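手持夹爪采集台:第二版框架和时间同步

2023年11月29日

上一篇写到第一版框架拆掉重来,原因是横梁刚度不够,相机支架跟着晃,标定隔一天就漂。第二版在Unden工坊的地面上装,不再架在桌子上。地面的好处是稳,坏处是人要弯腰干活,做久了腰受不了。这个问题暂时没解决。

项目代号还是Erdős,目标没变:双手各拿一个夹爪,人直接演示抓取,记录开合量、位姿和图像,之后拿这些数据去训练一条便宜的机械臂。不做遥操作,省掉主从两套臂的钱。

框架用铝型材,角码连接,螺栓上完一遍以后对角线量一次,松开,校正,再上一遍。第一版我跳过了校正这一步,后面所有的误差都从这里来。立柱加了斜撑,加之前用手推柱顶能看到明显位移,加之后看不出来了。
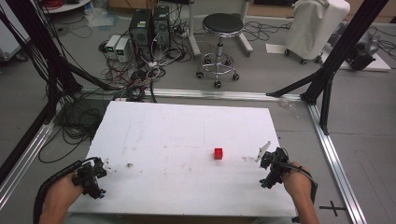
夹爪的线缆是这一版改动最多的地方。原来走的是一根细排线,弯折几百次以后编码器开始丢数,查了两个晚上才确认是线芯断裂,接触时好时坏。现在换成粗的黑色圆缆,左右各一根,从夹爪出来以后留一个弯再往下走,右手那根绕过手腕。粗缆的代价是手感变重,转腕的时候能感到线在往回拽,位姿数据里会不会带进这个力的影响,还没有量过。目标物先用一个带凸点的红色小方块,放在白板上,颜色分割几乎不用调参数。白板表面已经有灰色的擦痕和几个褐色小点,阈值设得太松时会被当成目标,所以在分割之后加了一道面积过滤。

同步部分重写了。两个夹爪各自有时钟,主机再有一个,三者之间的偏移最初用软件时间戳对齐,抖动最大到8毫秒,对快速闭合动作来说太大。现在由主机发触发脉冲,夹爪端收到脉冲后锁存编码器计数,回传时带上脉冲序号,主机按序号配对。序号不连续的整段丢弃,不做插值。

采集程序叫Prorel,单进程,写盘单独开一个线程。之前图像编码和写盘放在一起,缓冲一满就阻塞主循环,表现为每隔一阵丢几帧。拆开以后没有再出现。数据转换用的是自己写的Flotlow,把原始记录切成片段,顺便做检查:长度太短的、夹爪全程没有闭合的、序号断开的,分别标记。

到目前为止录了3,208段,检查后留下2,726段。剔除的部分里,有106段是夹爪全程没有闭合,多半是我按了开始键以后又停下来调整姿势。剩下的主要是序号断开,集中在换线之前录的那几批,换线以后只零星出现。

开合量的标定方法:用塞规夹在两指之间,从小到大取几个点,读编码器计数,做线性拟合。两端残差偏大,怀疑是指垫压缩,打算改成分段。左右两个夹爪的系数不一样,不能共用一份配置文件,我在这上面吃过亏,左手的数据整批重算了一遍。

没做完的事:

线缆还散在地上,要做线槽,至少把信号线和电源线分开走。
急停目前只切采集,不切夹爪供电。
白板没有固定,碰一下就要重新标定板面,准备在型材上加限位块。
换目标物,红色方块太容易了,下一个试灰色或者透明的。

机械臂那边要等到明年3月才有空动。在那之前先把标定脚本整理出来,现在里面有一半的路径是写死的。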